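Automation in the Kitchen at Rikex Catering: What Changes for the Staff
Work and Technology, group project report
Submitted 22/10/2021

1. Background

Rikex is a catering firm that prepares lunches for offices and two retirement villages. It puts out 1000 meals on a normal weekday and has 22 kitchen staff. In February the firm started a trial of a robot arm to clear and reset tables in its staff and client dining areas. The arm is supplied by Druter, and the software that plans its movements is called Clornlow.

Our group wanted to find out what the trial changed for the people who work there. We were less interested in how fast the robot is, as the supplier already reports on that.

2. What we did

We visited the site on 3 days and spoke with kitchen hands, servers and the shift supervisor. We also sat in on training sessions where staff learned to set up tasks for the arm in Clornlow. Most of the setting up is done in simulated rooms before anything is tried on the floor. Staff pick a room, choose the objects that matter and tell the software where each one should end up.

The rooms in the software are not copies of the Rikex dining areas. They are general home and kitchen layouts, with a fridge, tables, chairs and bits of food. Several servers said this put them off at first, as they could not see what it had to do with their own work. After a few sessions most of them stopped minding.

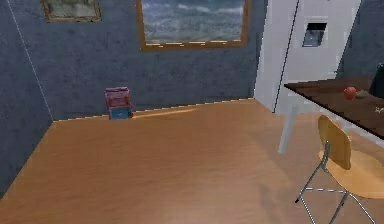
A server learning the system will usually start with one object on one surface. Things at the back of a table, against a wall, were given to us as a common problem. A person reaches over without thinking about it. The robot has to be told how close to the wall it may go, and someone has to make that decision. At Rikex it is now the servers who make it, and they seemed to like being asked.

3. What changed for staff

The biggest change is in how the hour after lunch is spent. Before the trial, four servers cleared tables together. Now two clear the tables the arm can't manage, one watches the arm and one works on the computer. Nobody lost their job, but casual shifts were harder to get during the trial, and the casuals we spoke to were worried about it.

Staff who moved to the computer had less lifting and fewer sore shoulders. They also said the work was lonelier. Clearing up had been the time when people talked, and the supervisor had not expected complaints about that.

Pay was the other issue. Setting up tasks takes training, and staff felt it should be paid at a higher rate – the firm had not decided on this when we finished our visits.

4. Training

Fung, the training provider, ran the course. It included 200 practice tasks, and each person worked through them at their own pace. Older staff told us the practice tasks were fine but the written guide was hard to follow. Some of them made their own notes and shared them around, and these were clearer than the guide.

5. Limits of this report

We only saw the day shift. We did not speak to anyone from Druter, and the staff we interviewed were chosen by the supervisor, so people who were unhappy may have been left out.

6. Recommendations

Rikex should set a pay rate for task setup before the trial is extended. Casual staff should be offered the same training as permanent staff. The watching and computer jobs should be rotated through the week so that the same person is not always on their own. We also suggest adding a simulated room based on the real dining area, as this was the request we heard most often.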